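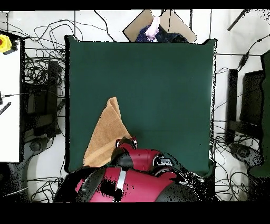

Tan towel on the green sheet, beside the red and black arm

Field Service Technician, Industrial Greases and Thread Compounds
Ernari Lubricants – Amaral plant, full time

Ernari makes greases, pipe thread compounds and rust preventive coatings for drilling contractors, pipe yards, mines and machine shops. We are looking for a field service technician to join the technical group at our Amaral plant. The person will visit customers, see how our products are used on the job, take samples and bring back information that our laboratory can work with.

The position was created after the growth of our Pedix line of storage compounds. Pedix is put on pipe threads before the pipe goes to the rack, and it has to stay there through rain and heat until somebody needs the pipe. Many complaints which come to us about storage compounds are really questions of application: the thread was not cleaned, the brush was too dry, or a protector was put back with sand in it. We want to have a person who can stand in the yard with the crew and find this out in a polite way.

You will report to Marlene Camargo, head of technical service. Day to day you will work closely with Eusebio Arboleda in the laboratory, who receives all field samples and writes the test reports.

What you will do

Visit customer yards, rig sites and workshops, normally 8 to 10 days in a month.
Inspect threads, shoulders and bearings and write down the condition in clear words.
Take grease samples from open pails, drums and equipment, and label them according to our procedure.
Show crews how to clean and dope a connection, and how much compound is enough.
Check the grease pumps and brushes that the customer uses with our 2,000 lb bulk containers.
Run basic bench tests when you are at the plant: penetration, dropping point, water washout and oil separation.
Keep the sample store in order and discard old samples when the retention period is finished.
Write a visit report within two working days after you return.

The reports are read by people in sales, production and the laboratory, and sometimes by the customer. They should be short and plain. If you did not see a thing yourself, please write who told it to you. We prefer a report with an open question in it to a report with a guess. 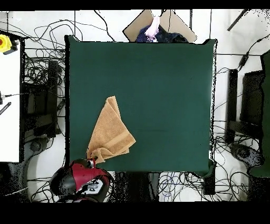
What we ask from you

A technical diploma in mechanics, chemistry, materials or a similar area, or equivalent experience in a workshop or pipe yard.
At least two years of practical work with rotating equipment, tubular goods or lubricants.
Good written English. A second language is useful for our customers in the south, but it is not required.
A valid driver's license with a clean record. You will drive a company pickup and sometimes carry samples in it.
Ability to lift a 5 gallon pail and to work outside in hot and in cold weather.
Steel toe boots you can provide yourself or receive from us, as you like.

You do not need to know our products before you come. Knowledge of the usual grease tests is welcome, and also knowledge of thread forms, but we have taught both to people who came from truck repair and from farm machinery. What is more difficult to teach is the habit of wiping the thermometer, writing the number at once and closing the lid.

Training

The first 8 weeks are spent mostly at the plant. You begin in production, where Genivaldo Xavier will take you through a complete batch of grease, from the soap kettle to the filling line. After this you go to the laboratory for bench tests. During the second month you travel with Marcelino Arruda, our senior technician, to customers he has known for a long time. You make your first visits alone when both of you agree that you are ready.

Training includes driver safety, handling of zinc and copper powders, fall protection and the basic first aid course. All course hours are paid as normal working hours.

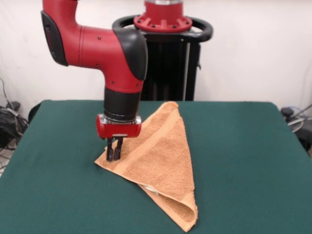
Red and black arm above the folded towel and the green table cover

Hours, pay and travel

The normal day at the plant is from 7:00 a.m. to 3:30 p.m. with half an hour for lunch. Travel days can be longer, and the additional hours are paid or taken as free time in the same quarter – you choose, but please tell us before the month closes. We plan visits 2 weeks ahead when the customer allows it. Rig sites do not always allow it, so there will be some calls in the evening before a trip.

Pay is hourly and depends on your experience. We will tell you the range in the first telephone call, so that you do not lose time with us if it does not fit. Health and dental insurance begin on the first day of the month after you start. Paid vacation is 10 days in the first year and increases after that. Hotels are booked by the office, and for meals there is a fixed daily amount with no receipts to collect.

Work clothing is washed by the company. Gloves, glasses and respirators are given out at the tool window, and you may ask for a different glove if the standard one makes trouble with your skin.

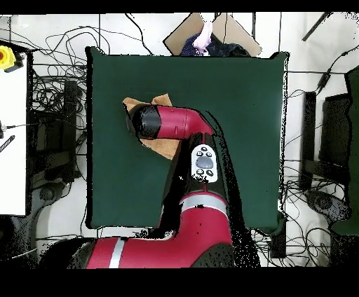 From December the position will also include work on Horkeo, our new open gear grease for mine hoists and kilns. It is a heavy product and it behaves quite differently from a thread compound, especially when the pump line is long. The technician will take part in the first customer trials and collect used grease at fixed intervals. These trials will add several overnight stays in winter, and we would like that applicants know this before they apply.

How to apply

Send us your resume and a short letter, one page at most. In the letter, please describe one time when you found the cause of a problem on a machine or a connection, and how you checked it. Drawings by hand are accepted. Certificates can wait until the interview.

Applications go to Miyuki Sugiyama in the personnel office, by e-mail or on paper at the Amaral gate. She answers every application, usually in the same week, and she can also answer questions about insurance and moving costs. For questions about the work itself, ask at the gate number for Marlene Camargo, best before 9:00 a.m.

The interview takes half a day. It includes a walk through the plant, a talk with the technical group and a small practical task with a pail, a brush and a pipe end. Please come in clothes that may get grease on them. Travel costs for the interview are paid back by us, also when we do not make an offer.

The position stays open until it is filled.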